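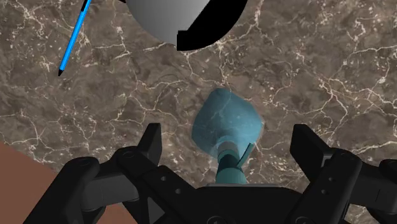
January – cellar, 2nd racking of the Arain white

started 7:40, Naveed already had the pump hoses soaking. Tank 14 to the old casks, lees heavier than I wanted. Left the bottom of the tank for settling, will look again tomorrow.

Tasted before moving. Apple, bit of yeast, faint matchstick on the nose that went away in the glass after a while. Laiba gets it stronger than me. Uzma gets nothing. Not adding copper yet – splash rack first and see.

Free SO2 came back low again. Ran it twice, same anwser. Wondering about the titrant, bottle's been open since harvest. Waqas to make up fresh and rerun before anyone doses anything!!

Casks
– topped from the small Drurley lot, 40 liters used
– cask by the door weeping at the head, wedged it, chalk mark on the spot
– bungs: use silicone, wood ones are drying out

Malo: chromatography paper still shows a malic spot on the Drurley red. Smaller than last time. Room is too cold for it I think, moved the heater to that side. Don't want to rack that one untill it's done.

Évan called re the Grosudel blend. He wants more of the pressed fraction in, for grip. I think it's bitter enough. Agreed to bench three versions blind, small glasses, no talking. Free run only / his ratio / something in between. Write the codes on the base of the glass this time, we mixed them up.

Bottling – 332 bottles of last year's left to label, Jullitel labels still not here. Uzma chasing.

To do
– new titrant (Waqas)
– clean the must pump, gasket is shot
– top up again end of the week
– retaste 14 for the match smell, decide on copper then

Stopped at 4:15, floor hosed down, hoses on the rack to drain.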